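Washing and Caring for Woven Tablecloths

I have washed a lot of tablecloths in my life, and I've ruined a fair few of them too, so I thought I'd put all my notes in one place. Most of what follows is for plain woven cotton or cotton-and-linen cloths, the everyday kind that gets crumbs and coffee on it, and I use them on every table in the house (yes, even the one where the snack wrappers pile up!).

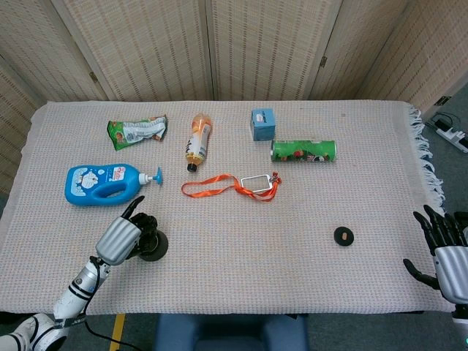
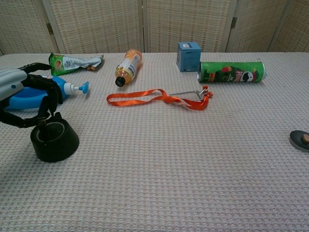

Clear everything off before you start on the cloth, the bottles and the snack wrapper too.

First job is a good shake, outdoors if you can manage it. I used to skip this and then wonder why there were little gray pills of wet crumb stuck in the weave after every wash. Fold the four corners in, carry it out like a sack, and shake it from the short end. If you have a porch rail, hang it over and give it a few whacks with a clothes brush.

Then look for stains while it's still dry. I lay a piece of masking tape next to each one, on the right side of the fabric, because once the whole thing is wet you will never find that pale tea ring again. Take the tape off before it goes in the machine. I've forgotten, and it leaves a gummy strip that took me an afternoon and half a bottle of rubbing alcohol to shift.

Coffee and tea: cold water from the back of the fabric, then a dab of dish soap worked in with your fingertip. Leave it 13 minutes or so while you do something else.

Grease: dish soap straight onto the dry spot, no water yet. Butter comes out beautifully this way. Salad dressing sometimes needs two goes.

Red wine: I blot, then pour on cold water, then soak in an oxygen bleach if the care label allows it. All that business with salt made a pink crust on mine and I don't bother anymore.

Candle wax: let it get hard (an ice cube in a sandwich bag speeds things up), pick off what you can with a butter knife, then put brown paper over and under and press with a warm iron. Keep moving to a clean bit of paper!

Now, fringes. A fringe will tie itself in knots if you let it loose in a washing machine, and I have sat there with a darning needle picking them apart more times than I care to say. What works for me is braiding the threads in fat, loose bunches and putting a soft hair tie on each, then washing the whole cloth in a zipped mesh bag. Cool water, gentle cycle, and keep the spin down at 600 if your machine lets you choose. Undo the braids while the threads are damp and comb them out with a wide-toothed comb, starting at the tips.

I got the braiding trick from Stijn Van der Linden, who had the linen stall at the Kistesdale market when I lived out that way. He also told me never to use fabric softener on table linens, and I ignored him for years. He was right. It leaves a film, and spills sit in it and turn yellow. A splash of white vinegar in the rinse is plenty.

Drying is where I've had my worst shrinkage. My nicest cloth lost nearly 2 inches in length in one hot tumble and now it doesn't reach the ends of the table. So it's the line for me from June until the weather turns, folded over by about a third so the pegs don't leave points along the hem. In winter I use the drying rack with two rungs' worth of gap, and turn the cloth once.

Iron it damp, wrong side up, and go with the weave. Pull the corners square with your hands first, and if the grid on a checked cloth is running crooked, tug it gently on the diagonal until the lines come straight. It won't do that once it's bone dry.

For storage I roll mine around a cardboard tube from the fabric store (ask, they usually throw them out) with an old pillowcase over the top. If you must fold, fold in thirds one time and quarters the next, so the creases don't land in the same place and wear through. Don't starch anything you're putting away for months – silverfish love it.

Next I want to try dyeing the shrunken one. I'm thinking of a dark green, and if it goes blotchy it can be cut up for napkins.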